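Handout 4: How a bill moves through a legislature with two chambers
Course tutor: Horácio Cunha

Last time we finished with elections. Today we follow one bill from its first reading until the signature. Please keep your notes on party groups, we will need them again.

A bill can start in either chamber, except a bill about taxes, which in most systems must start in the lower one. The sponsor is the member who introduces it. A cosponsor adds his or her name later and takes no legal duty by doing so. Students often confuse a cosponsor with a member who only votes in favor – these are different acts, and the record shows them separately.

After the first reading the bill goes to committee. Most bills stop at this stage and are never voted on. The chair decides which bills get a hearing, so read carefully who holds the chair before you judge why a bill failed. 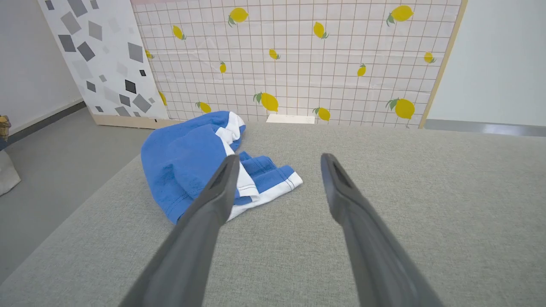 Blue towel on gray fabric, with two gripper fingers.

If the two chambers pass different texts, they must agree on one. Usually a small conference of members from both sides writes the common version. Neither chamber may change this version, only accept or refuse it.

A resolution is not the same as a law. A simple resolution gives the opinion of one chamber and does not need a signature. It can still matter in a campaign, when a candidate wants to show an early position.

For the seminar in March: read chapter 23 of Uchida and write 2000 words on one bill that died in committee. Work in groups of two.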